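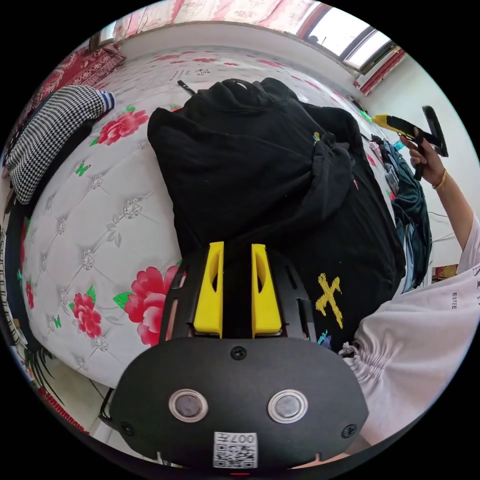 Open Day at Livgate: The Bedroom Floor

September 20, 2018

I went to the Livgate open day in Plesudthorpe because a neighbor had been twice and came back both times talking about folding. I don't fold. I own a chair, and the chair has my clothes on it. So take what follows as coming from the wrong kind of visitor.

Livgate calls itself a "home practice house." It is a tall brick building behind the bus depot, with a kitchen and laundry downstairs and bedrooms above, and on most days people pay to take classes there in how to run a household. On open days it's free to walk in, apart from the coat check, where they wanted 2 dollars and gave me a ticket numbered 662. There were nowhere near that many coats.

The tour starts at the laundry. We stood by the machines while a young man explained water hardness and handed out paper strips. A firm called Saltedis supplies the softening salt, and its leaflets were on every flat surface, including the one where we were supposed to be practicing stain removal. I asked whether you could skip the salt if your water was soft to begin with. He said it depended. I asked on what, and he said there was a section on it in the leaflet. I read the leaflet on the bus home and there isn't.

Upstairs was better. I had expected hotel beds, all white and tight as a drum, the kind of room where any method looks good. The bed in the second room had a white quilted cover with a diamond pattern and little sparkly buttons along the seams, and all over it were big red peonies with green butterflies in between. A long houndstooth cushion lay on it, and there was a red patterned cloth over the head of the bed that had no interest in matching anything. It looked like a bed at my aunt's. I mean that as praise. If a tidying method is going to work, it has to work in a room like that one.

The lesson on that bed was the hoodie. Lucienne Maillard, who teaches the upstairs classes, picked the hoodie as her subject because people get it wrong more than any other garment. Hers was black, with a yellow cross embroidered on it in rough, sketchy stitching and a bit of pale blue below. Against all those flowers you certainly couldn't lose track of it.

Her method, as I wrote it down:

Lay it face down and flatten the hood first, before you touch the sleeves.
Bring both sleeves across the back. They should overlap, and they shouldn't stick out past the far side.
Fold the hood down over the sleeves.
Fold in from each side, then up from the hem.
Stand it on its end. If it falls over, start again.

Mine fell over. So did the one belonging to the man next to me, who had clearly done this before and was annoyed about it. Maillard said thick fleece needs a wider fold, and that the quilting makes a poor surface because the cloth sinks between the buttons. I thought that was a fair point, and also a fair reason to own a table. When I said so she laughed and told me that most of her students fold on the bed whatever she tells them, so she may as well teach them there.

I liked her. I am less sure about the claims on the wall. A poster on the landing promised that a folded drawer "gives you back your morning." I asked her how much time people really save and she said she had never timed it. Good for her. Whoever wrote the poster hadn't either, I suspect.

There was some disagreement in the group about whether a hoodie should be folded at all. One woman hangs all of hers. Maillard's view is that the hanger stretches the shoulders and the hood drags the neck back, and she passed around an old gray one to prove it. It did look stretched. It also looked fifteen years old, and I'd like to see what a folded one looks like after fifteen years before I throw out my hangers.

The last stop was a sales room, which I could have done without. Brunet drawer dividers, 5 to a pack, in cream or a darker cream. The demonstration drawer was full of socks and looked wonderful, but it was a very deep drawer and everything in it was the same brand-new size. I asked if the dividers would fit a shallow one. They can be cut down with scissors, apparently, though the pack says not to.

Practical notes, for anyone thinking of going. The stairs are steep and there is no elevator. Coffee is free but runs out early. The bedroom sessions fill up quickly and the laundry one doesn't, so go straight up when you arrive and do the laundry on your way out. The next open day is in June.

I tried the hoodie fold again at home, on the kitchen table, with a thinner one. It stood up. I put it on the chair with the others – standing – and by the next morning it was under a towel.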